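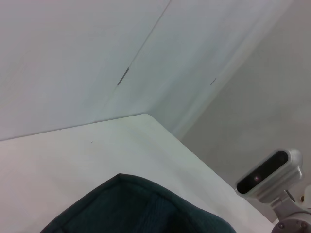 Brenderora Upright Zip Pouch, Teal
Item group: travel and storage bags
Supplied by Sokmont

General
The Brenderora is a soft, boxy fabric pouch for toiletries, chargers, sewing supplies and other small items that need to stay together on a shelf or in a suitcase. It is wider at the base than at the top. The base rests flat, so the pouch can be filled while it stands on a table or counter. It has no rigid frame and folds down when empty.

The outer fabric is a dark blue-green with a slight texture. The color varies with lighting and can read as close to navy indoors. The lining has narrow vertical stripes in dark brown, black and off-white. Small plain objects are easier to find against it than against a black lining, and dust or spilled powder can be wiped out.

Construction
Seams run along the vertical edges and along the bottom panel. The seams carry most of the shape of the pouch, and a new pouch that has been shipped flat may need a day or so standing filled before the sides settle.

Closure is by a zipper across the top. When the zipper is fully open, the two upper halves can be spread apart into a V. 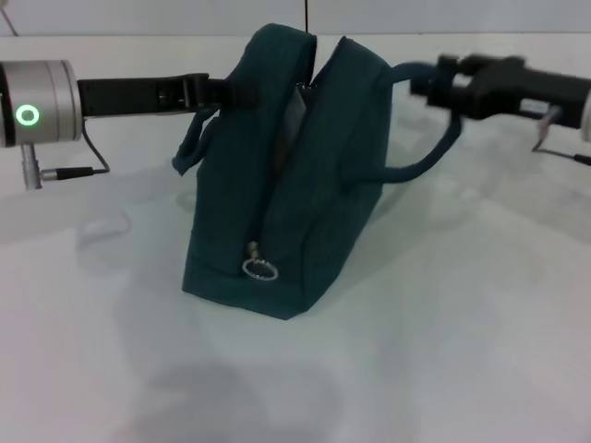

The zipper pull is metal with a small silver ring at the end. The ring accepts a thin cord or a luggage tag. Do not hang keys from it, as the weight drags on the slider when the pouch is carried.

Handles
A short teal loop is attached near the top for hanging from a hook. The longer strap is dark navy and is intended for carrying. Both should be kept clear of the zipper when closing. If fabric is caught in the teeth, back the slider up a little and free the fabric by hand.

Filling
Place heavy bottles on the base first, upright, with caps tightened. Flat items go along the sides. The recommended maximum load is 3 lb. Bottles up to 300 ml fit standing. Taller bottles prevent the zipper from closing and should be laid down or packed elsewhere.

Care
Empty the pouch and shake it out. Sponge the outside with cool water and mild soap. Wipe the lining with a damp cloth. Dry standing open, away from direct heat. Do not machine wash, tumble dry or bleach. Creases from storage can be pressed out by hand.
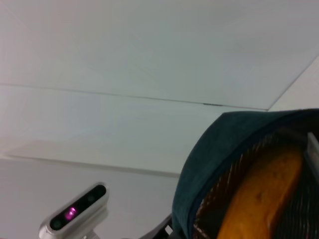

Ordering
Single pouches ship from Sokmont stock. Cartons hold 70 pieces, packed flat in paper sleeves. Orders above 100 pieces are shipped from the Desteck warehouse and take longer in February. Mixed cartons with the Adjei flat organizer are available on request.

Replacement zipper pulls are sold separately. Straps are sewn in and cannot be replaced.

Product contact: Augustina Baidoo, bags and small storage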